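Open day at the Hillard toy library, May

We drove up to Hillard for the toy library's open day, leaving home at 6 am and stopping once for fuel. Parking was behind the hall, on gravel, and already tight by mid-morning.

The library has 1269 items on its shelves and lends to families in 52 streets on the east side of town. Membership is paid by the term. You can take three toys at a time and keep them for three weeks -- longer if you ring.

Getachew Bogale took our group through the back rooms. Most of the talk was on sorting. Returned toys are checked for missing parts, wiped down and bagged by age group. Puzzles take the longest. Anything for babies has its own cupboard, with beaded rings and rattles on the lower shelves and soft balls on top.

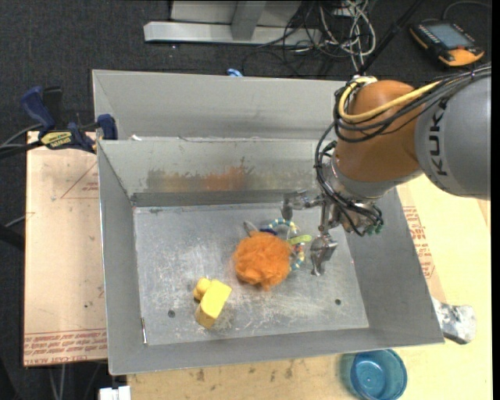 Sioned Bowen spoke after morning tea on the catalogue, which is still on cards. They plan to move it to a computer over winter, one colour-coded section at a time.

Lunch was a sausage in bread from the stall out front. The mending table ran until 3 pm and we got a wooden truck's axle fixed there.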